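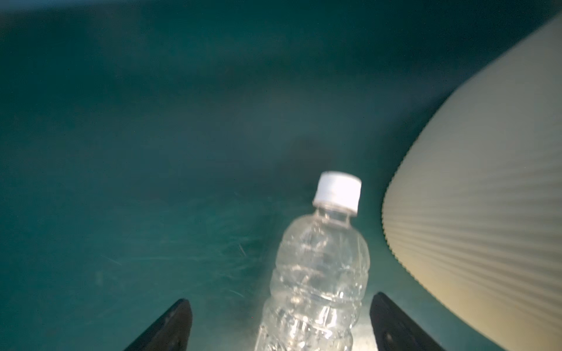 Plastic drink bottles make up the largest share of loose litter picked up after children's events, and most of them are left within a few steps of a wastebasket, according to a sorting guide released in May by Ullonum, a waste services firm.

The guide covers small play areas where bottles, toys and garden items end up on the same floor. It sets out what goes into the basket, what stays out, and how the contents should be handled before collection. It applies to 20 sites under contract with the firm.

"Mixed floors are the slow part," said Marina Tsakiris, who edited the guide. "A bottle is easy to identify. Deciding that the item next to it is a toy takes longer, and that decision gets made several hundred times a week."

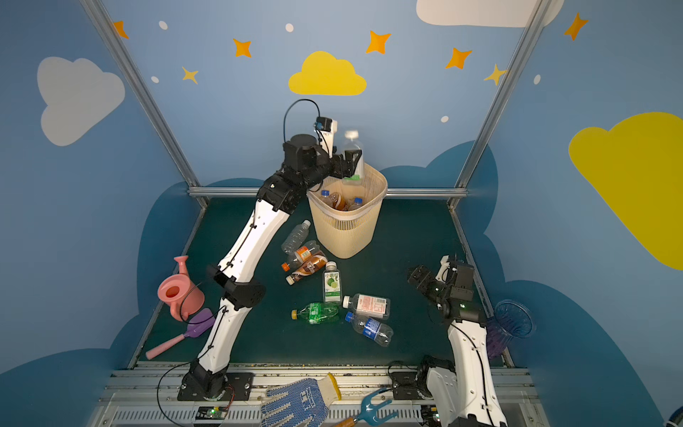

Bottles on a green floor mat, with a woven-pattern wastebasket at the back and three bottles already inside.

Under the guide, clear bottles without labels are cleared first. Labeled bottles follow, and bottles with a full wrap come last. Full wraps cover most of the surface and can hide leftover liquid. A bottle with liquid in it is to be emptied before it is bagged, but it may go into the basket as is if no sink is close by.

Caps stay on. Earlier instructions from the firm asked sites to remove caps and collect them separately. That step was dropped after loose caps were found to fall through the openings in the transport crates. Labels also stay on and are removed at the sorting plant.

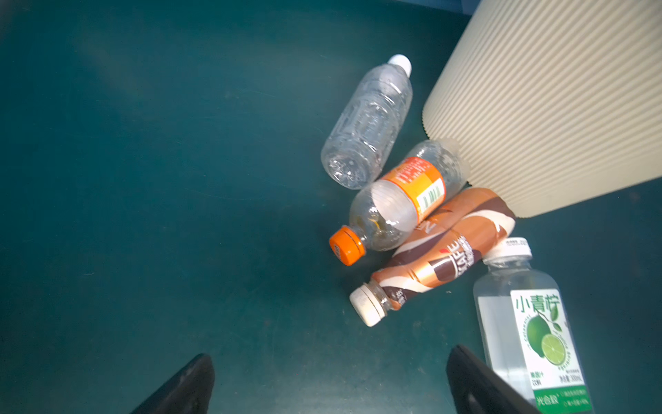
An unlabeled clear bottle, an orange-capped bottle and a coffee drink bottle marked "CAFE" beside the wastebasket.

The basket is placed at the back of the floor, near the center, with bottles brought to it from the front. Sites with a floor wider than 15 feet are advised to use two. Openwork sides are preferred over solid ones for two reasons: the fill level can be read from outside, and drips dry faster. Liners are optional.

Crushed bottles are accepted. The guide asks that bottles not be flattened on purpose before sorting, as the plant's optical reader handles whole shapes with fewer errors. Bottles that are already crumpled go in with the rest.

Watering cans, buckets and other garden toys are left where they are until the bottles are gone, then returned to the shelf. Reusable cups are set aside for washing. A cup with a crack goes into general waste.

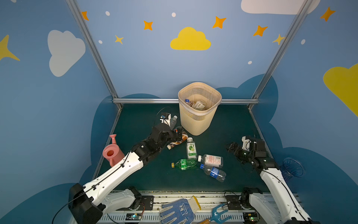

A crumpled brown-and-white bottle, other bottles and a pink watering can on the floor, with a slatted wastebasket behind.

Rosângela Paiva, who schedules collections for the firm, said baskets should be emptied when the contents reach the rim, whatever the day. Filled bags are picked up on Thursday. Each vehicle on the route carries up to 3,000 bottles, depending on how many are crushed.

The guide runs to 19 pages and includes a wall chart for use next to the basket. Printed copies are being delivered with the regular supply of bags. A section on cartons and cans is in preparation.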